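Do You Really Need to Oil a Table Every Month?

September 5, 2022

My neighbor gave me a bottle of something called Hulomus when we moved to Vaddale. It cost her $22 and it smells like an orange that has been to the dentist. The label says to apply it every month to "feed" the wood.

Feed it what? A table is dead. It was a tree once, and it stopped eating when somebody cut it down. I have asked this question in two furniture stores and gotten two very serious faces back.

Here is what I think is going on. Most tables sold now have a hard clear finish. Oil can't get through that. It sits on top, looks nice for an evening, and then collects dust and cat hair, and next month you wipe off the dust and put on more oil. I can see why the people selling the bottle like this plan.

Konrad Fuchs, who refinished our stair rail, was less rude about it than I am. He said bare or oiled wood does want a fresh coat now and then, maybe once a year, and that anything with a film on it wants a damp cloth and a dry cloth. I asked about scratches. He said people pour oil on them because it makes them darker, so they show less, and that's all it does.

I tried it anyway, to be fair to the neighbor. One half of our hall table got the Hulomus from March on, and the other half got water. After 14 applications (I got carried away at the start) my wife couldn't tell me which half was which. She picked the water side as "the shiny one." I know, one table, one wife. It's still more testing than I found on the bottle.

What people want, I suspect, is for the grain to show, and grain doesn't come out of a bottle.

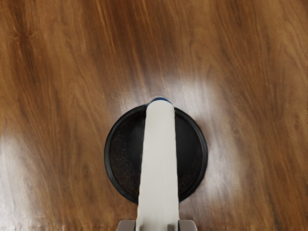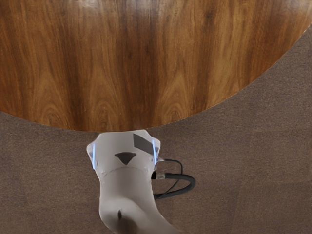 The other thing I don't buy is the coaster panic. Yes, use one under a hot mug. But I've read posts that treat a glass of water like a lit match, and most of those posts have a link to a coaster set at the bottom. Mider wants $255 for theirs, and I'd like to know what the coasters go on top of.

If you have an old shellac piece, ignore all of this and ask someone who knows. For the rest of us it's a cloth. I still have most of the second bottle if anybody in Vaddale wants it.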